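The Basket Comes First

Most people sort red laundry badly. It goes in with the darks or waits in a corner until there is enough for a load, and at the Doherty building in Zurham, where 16 households share one laundry room, the corner had become a problem. Last October the residents tried a simple change: every apartment got its own basket, and clothes had to leave the room in it.

A good basket is a plain object. It needs a handle at each end, a rim that doesn't dig into the forearm, and holes in the sides so that damp cloth can breathe. Oval ones fit against the hip better than square ones do.
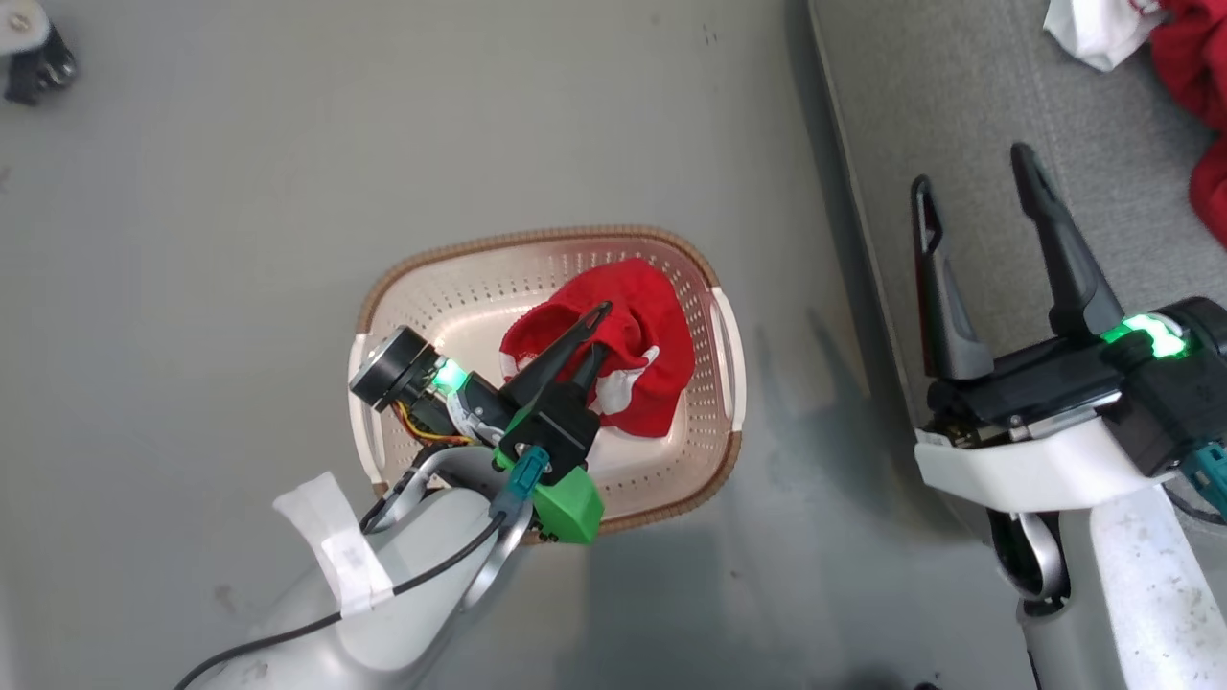 Residents paid 3 dollars each toward the first set, and the building covered the rest. A few people already owned a basket and kept it.

Knits are the harder part. A red sweater with white stripes can come out of one careless wash with pink stripes, and no basket will fix that. The house rule is now cold water for anything red, and a separate load if there is white in the pattern. Prenero, the local dry cleaner, prints the same advice on its tickets.
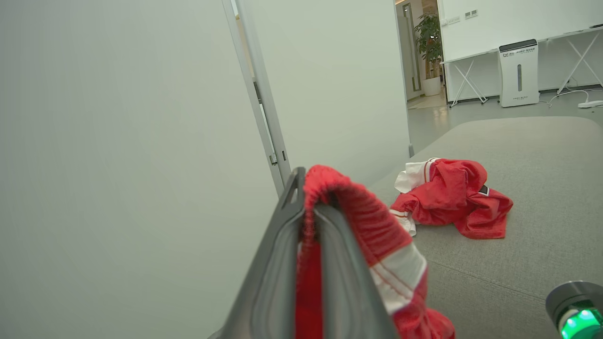

Folding is still done wherever there is a flat seat. Knitwear should be folded and never hung, as the shoulders stretch. Cotton can wait an hour. A full basket takes one person almost 60 minutes to sort, fold and put away, according to a tally kept by the residents' newsletter, Prindora.

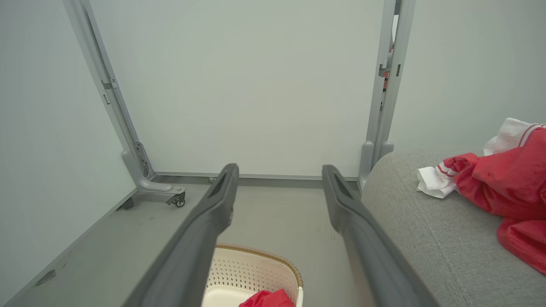 White panel in a light gray metal frame, with a caster at the foot of the left post.

The baskets go back downstairs empty. The next set will be ordered in the same oval shape.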